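Two arms are better than one (mostly)

Regular readers will know I have been moaning since August that I wanted a second robot arm. Well, I gave in. The Puten twin kit is on my table, it has been there for 22 days, and I have enough opinions to bore everyone I live with, so now it's your turn.

Quick bit of background for anyone new. I don't build robots for a living. I do invoices. But I like things that move on their own, and for a couple of years I've been fiddling with small desktop arms in the evenings, getting them to stack things, drop things, and very occasionally put things where I wanted them. One arm gets you a surprisingly long way. Then you want to turn something over, or hold a pouch still while you take something out of it, and you find yourself reaching in with your own hand to help, and the whole point has gone out of the window.

So, the kit. It comes from Gunnlaugsson, a small outfit that sells direct, and it cost me 900 pounds with delivery. That is a lot of money. It's also a good deal less than buying two decent arms separately and then working out how to make them talk to each other (I priced that up, twice, and then had to lie down). For that you get 2 arms, a gripper for each, the control box, the cables, and a year of the Hato software, which I'll come to.

Unpacking was lovely. Everything sat in its own cut-out, the screws came in labelled bags, and there was a spare bag of the tiny ones, bless them. The printed guide was less lovely. It takes you through the first arm in great detail, then says "repeat for second arm", and that's fine until you reach the step where the two have to be different. I put mine together as two left arms. It took me an evening to spot it and another to take the wrong one apart, and I said some words.

Once it was all bolted down properly, though, I was properly impressed. The joints are smooth and there's hardly any wobble. It's quiet as well! My old arm sounded like a coffee grinder and I could only use it when the rest of the house was awake. I had this one going at eleven at night and nobody came down to complain.

Now, Hato. This is the software you teach it with, and it's the bit I'd read the most about before buying. You move the arms through a job by hand, it records what you did, you do it again a few times with things shifted slightly, and then it has a go by itself. On a good day it feels like magic. My first proper job was moving wooden spoons from one jar to another and it was doing that by the second evening, which made me unreasonably happy. I made tea and just watched it.

Cards have been the real test. I picked them as they're thin and slippery and everybody has a drawer full of old ones. The job is for one arm to hold a card up and for the other to come in and take it. That's it. You do it at every till without thinking. Teaching two robots to do it has eaten most of my evenings, and it's the part I most wanted to tell you about.

Picking a card up off a flat table is horrible, for a start. The fingertips are firm and a card has no edge to get under. The trick I've settled on is to leave it poking out of something, or propped against something, so there's a bit to grab. If I lay it flat, the gripper pushes it round the table like a curling stone. Somebody cleverer than me will have a better way, and I'd love to hear it.

The handover itself is all about who lets go when. If the first arm lets go too soon, the card's on the table. Too late, and the pair of them have a very slow tug of war. Hato has a setting for this, called the release delay, and the factory number is too short for anything thin. Nudge it up a notch and it's a different machine. I wish that had been in the guide, in big letters, on page one.

The other thing that helped was getting the card hanging straighter before the second gripper closes. It can cope with a bit of a lean. Much more than a bit and it nips a corner, and the card spins round and you start again. I've been giving it all sorts of angles to learn from and it does seem to be getting less fussy, though I haven't kept a proper score, so take that as a feeling.

Grumbles, then. The control box fan comes on whenever it likes. The cables are fine in length if your table is the same size as theirs, and a nuisance if it isn't. And after the first year Hato becomes a monthly payment, which I knew when I bought it and still resent. You can carry on playing back the jobs you've already taught it without paying, but you can't teach it new ones, and teaching it new ones is the fun.

I did look hard at the Kisasier set before choosing. It's cheaper and the software is free for good, and if you only want one arm I'd probably send you there. But their second arm is an add-on with its own box, and the people on the forum who've tried to run them as a pair all sound tired. Support counts for something too. I wrote to Gunnlaugsson about my two-left-arms muddle and had a kind and sensible reply the next morning, with a drawing.

Would I buy it again? Yes, I think I would. I'd want you to have patience, a solid table and a couple of free weeks. If you're after something for a child's birthday, no, please don't, it'll end in tears and probably yours. If you're the sort of person who enjoys the eleventh go at something more than the first, I think you'd get on with it very well.

Next I want to try socks. Pairing them, I mean. Wish me luck. In the meantime I'm sticking with cards until I'm happy with the release delay, and if you have the same kit and a number that works for you, pop it in the comments.

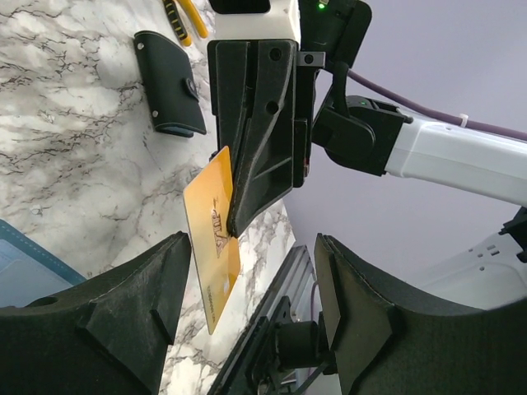 Bramble22 commented: Same kit here, and I had exactly the same trouble with thin things. Two notches up on the release delay was too slow for me, so I'd stay at one and slow down the closing speed on the second arm instead. Also, do the cable swap before you start on socks. Mine snagged on everything until I changed to longer ones.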